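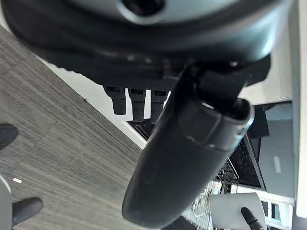 Re: [brikberg-tenants] Skála room floor – keep the gray or start over?

From: Matěj Danko
To: brikberg-tenants
Date: May 2018

Hi all,

I'm answering the flooring question from the second floor and it's going to be a long one, so get a coffee. I love this carpet! I've wanted a reason to write about it since we moved in.

> We have been asked if we want new flooring in Skála when the
> hallway gets done. The choices are (a) leave the gray striped
> carpet and have it cleaned properly, (b) a plain carpet in one
> color, or (c) vinyl. My own feeling is that gray stripes are a
> bit gloomy and that a lighter plain carpet would lift the room.
> But I am only in there for the monthly meeting, so people who
> use it more should speak up.

Speaking up! I'm in there most mornings and I vote (a), with both hands.

Look at the floor in the picture at the top. It's charcoal and light gray in fine stripes, and from standing height your eye mixes the two into one soft gray. I think the stripes are the best thing about it. We had a plain beige carpet at my last job and every drop of coffee on it was there for all to see until the day we left. Stripes this fine give the eye something else to do. Small dark crumbs just go away into the charcoal (okay, they don't go away, but you can live with them until the vacuum comes out).

What it won't hide is paper. There's a little white scrap on the carpet near the lower left of the picture and you find it right away. I count that as a plus – you see it, you bend down, you pick it up. Same with staples backs, punch dots, the corners people tear off sticky notes. Punch dots are the worst, by the way. If you have to empty the hole punch, please do it over the bin in the kitchen.

> Whoever has the old cleaning notes, could you send them around?
> I remember something about which way to vacuum but I may be
> making that up.

You're not making it up. Here are mine, typed from the sheet inside the closet door:

Vacuum along the stripes first, slowly, then once across. Going across on its own leaves grit sitting down in the grooves.

Use the flat head. The spinning brush on the big vacuum makes the surface fuzzy, and there's a fuzzy patch by the closet from when I learned that.

For spills, blot with a white cloth. Then cold water and a little Nilex, 2 capfuls to a small bucket. Leave it 20 minutes and blot again. Don't rub! Rubbing blurs the stripes and then you have a smudge with clean edges, and it looks worse than the coffee did.

Black shoe soles can leave scuffs at the doorway. A plain pencil eraser takes most of them off, try that before you get anything wet.

Chair dents come out with an ice cube. Set it in the dent, let it melt, then lift the pile with a spoon. I did all four under the old printer table in March and you'd never find them now.

> Also, does anybody know if we could still match it if one piece
> had to be replaced?

Yes, I asked at Skonditz when I was there for doormats. They still carry a gray stripe that looked the same to me, but I was going from memory and gray is tricky. Before anybody orders I'd like to take a cutoff over there. We should have 8 spare pieces in the basement behind the folding chairs, unless someone used them for the bike room. Did someone use them for the bike room?

On vinyl – it's easy to mop, I'll give it that, but Skála already echoes when the door's propped open and I'd miss the quiet underfoot. Plain carpet I could live with if it's a mid gray. Please not cream.

I can show anyone the vacuum trick, it takes four minutes and it's weirdly fun to watch the stripes come up. Just knock, I'm usually in before nine.

Matěj

P.S. The Nilex is almost gone. I'll pick up another bottle if somebody tells me which budget line to put it on.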